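Minutes of the Regular Meeting
Jestport Sailing and Rowing Club
Held in the upper room of the clubhouse, August

Present: the chair, the secretary, the harbor delegate, the youth coach, the boat keeper and 17 members. Apologies were received by e-mail from two members and are kept with the attendance list.

The chair opened the meeting at 7:05 p.m. and asked if everybody had received the agenda. One member had the older version, without item 6. The secretary gave her a new copy.

1. Minutes of the previous meeting

One correction was asked. In the paragraph on the slipway it was written that the lower part will be closed "until spring". The correct text is "until the spring inspection". With this change the minutes were approved.

2. Membership and fees

The club has now 171 paid members. The secretary reminded that the fee for the second half of the year had to be paid before the end of July, and that the members who did not pay yet have received one letter. A second letter will go out next week. It was asked if these members may still use the boats. The chair answered that they may, until the date written in the second letter, and after this date they may not.

A member proposed to make a lower fee for persons who only row in winter. There was a long discussion. Some present thought it is fair, as the winter rowers do not use the moorings. Others were afraid that many would change to the lower fee and the club would have less money for the same boats. No vote was taken. The secretary will write down what three other clubs on the coast are asking for winter membership, and the point comes back at the next meeting.

3. Moorings

The harbor delegate reported from the talks with the harbor office. All 61 moorings stay with the club for the coming season, and the rent does not change. The office wants the numbers on the posts to be painted again, because from the water they are difficult to read. The boat keeper has paint left from last year and can do this when the weather is dry.

Mooring 5 is again a problem. The chain was replaced in May, but the boat there still turns too far with wind from the west and touches its neighbor. The owner of the neighbor boat showed a bill for repair of the gelcoat and asked if the club will pay it. The chair said that the insurance of the other owner must be asked first. If the insurance refuses in writing, the club will look at the bill. The owner was not content with this answer and wished that it is written in the minutes.

The boat at mooring 5 will be moved to a free place near the breakwater until the chain is measured again.

4. Repair of the training boat Rirnitero

The boat keeper explained the condition of the Rirnitero. The rudder fittings are worn and the forward bulkhead has a soft place, which he found when he took out the floorboards. Two offers came in. The yard Trullatell can start in October and would take the boat by trailer. The second yard is cheaper but cannot say when it has room.

The youth coach said she needs the boat back before the spring course. Without it there are not enough places for the beginners, and last year already some children had to wait. She would prefer the yard that gives a date.

It was asked if the members could do the work themselves. The boat keeper thinks the fittings are possible, but he does not want to do the bulkhead without a professional – the boat carries children.

Decision: the offer of Trullatell is accepted, with one condition. The yard must confirm in writing that the boat is ready before the end of February. Voting: 17 in favor, 5 against, no abstentions.

5. Autumn trip to Kos

The trip goes forward as planned. The crew lists are full, and there is a waiting list with two names. The following was agreed:

Each participant books the flight alone. The club books only the boats.
The deposit must be on the account of the club before the end of August.
Everybody brings their own life jacket, or tells the secretary in time so that one can be reserved at the charter base.
The skippers meet one evening before the trip to divide the food money and look at the charts.

A member asked what happens if the wind is too strong on the first day. The chair answered that the skippers decide together in the harbor, and that no crew is sailing out alone.

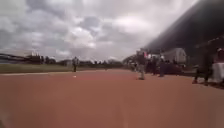 Another member wanted to know if partners who do not sail can come too. They can, if there is a free bunk, and they pay the same share of the charter. At this moment there is no free bunk. The chair asked the participants to read the cancellation rules of the charter company carefully, as the club cannot give back a deposit which the company keeps.

6. Kitchen and upper room

The refrigerator in the kitchen makes a loud noise and the door does not close well. The secretary may buy a used one, if the price is reasonable and somebody can help to carry it up the stairs. Two members offered their help.

The members are asked again to take their food home after the Sunday rowing. The smell last month was very unpleasant. Everything without a name on it will be thrown away when the kitchen is cleaned.

The upper room can be rented by members for private parties, but music must stop at 11 p.m. The neighbors complained in June and the chair had to apologize to them in person.

7. Other business

The key for the oar shed is missing from the board. Who has it is kindly asked to hang it back. If it is not found before the next meeting, the lock will be changed and the cost goes to the general account.

A member asked for a second bench near the slipway – the old one is always occupied when the children have training. The harbor delegate will ask the harbor office if this is allowed.

The youth coach thanked the parents who helped with the July regatta, and asked that the borrowed marker buoys are brought back to the shed, also those with a damaged rope.

The date of the next meeting will be sent by e-mail and put on the board at the entrance.

The chair closed the meeting at 9:20 p.m.

Minutes written by the secretary. Corrections please in writing before the next meeting.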